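Marius Voicu has colour-matched paint at Flesano for 10 years, and he still won't judge a white before noon.

"Morning light makes everything look blue," he says. "People pick a cream and then ring me on Sunday, upset."
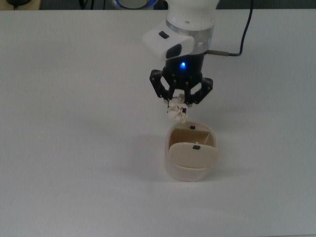
A white tabletop, greyer towards the sides.

The shop stocks 117 whites. Voicu would keep six.

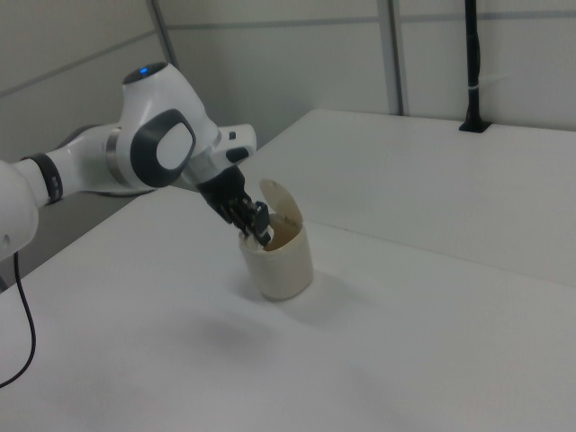 "Paint a big board and move it from wall to wall," he says. "Leave it up for a few days. Then come and see me."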